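White on the Bed, Gray in the Corner
Furnishing the small bedroom with one chair and no color

A bedroom with a single armchair in it has to solve two problems at once. The chair needs floor in front of it, and the bed needs floor beside it. In a room of ordinary size these are the same piece of floor, and most of the decisions that follow come down to how that floor is shared.

The gray and white bedroom is a useful case to study, as the palette takes color out of the discussion. What remains is size, surface and wear.

Start with the floor. Light gray is a forgiving shade for dust and an unforgiving one for dark scuffs. It reflects enough daylight to brighten the underside of furniture, so the legs and lower edges of a chair are more exposed than they would be over a dark floor. Check them before buying. A chair that looks finished from the seat up may have raw staples along the bottom rail.

Felt pads are the usual protection. Buy the kind that is nailed or screwed on, if the leg will take it. The adhesive type picks up grit at the edges and then slides sideways, leaving a gray ring of glue on the floor. In our January test at the Dadcombe workroom, adhesive pads shifted on 2 of 9 chairs. The screwed pads stayed put.

Upholstery comes next. A mid-gray woven fabric hides lint better than charcoal and body oil better than pale gray. The arms are the first part to darken, followed by the front edge of the seat. Vacuum both with a soft brush, always in the direction of the weave. Where the cover is fixed, a water-based cleaner should be tried first on the back panel, low down, and left to dry overnight. The Nadico fabric used on our workroom chairs took this well. The Kaewkla, with a longer pile, dried with a visible edge and had to be brushed out twice.
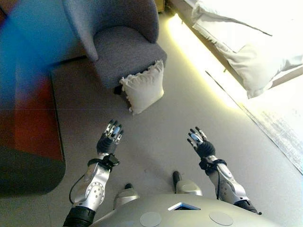 Gray upholstery and white bedding over a light gray floor.

White bedding next to gray upholstery will show any difference in temperature between the two. A gray with brown in it turns the sheets blue. A gray with blue in it makes the same sheets look cream. Neither is a fault, but the effect is stronger under warm bulbs, and swatches should be compared after dark as well as in the morning. Place them flat on the bed. Held upright, they catch light at a different angle and will mislead you.

Pillows can move between the bed and the chair if their covers match. This is convenient and slightly hard on the covers -- a pillow used as a back support wears at the center, while one used for sleeping wears at the edge. Rotate them at each change of linen. For a chair, choose a firmer filling than you would sleep on, and keep the cover plain; piping leaves a line on the back of a light shirt.

Position is mostly a matter of clearance. Allow enough room to change a fitted sheet without dragging the chair. If that cannot be done, the chair is too deep for the room, and turning it at an angle will only move the problem to the corner behind it, where dust collects. We measured the gap beside the bed in the test room at 50 centimeters. It was enough to walk through and not quite enough to kneel and tuck a corner.

Window treatment has more influence on upholstery than most owners expect. Gray dyes are blends, and the components fade at different rates. A chair in direct sun may turn faintly pink or green on one arm. A lined curtain or a roller blind slows this. The Windenex blind fitted in the workroom lets through a small strip of light on either side, and the strip falls on the chair for part of the afternoon -- we turn the chair when the bedding is changed.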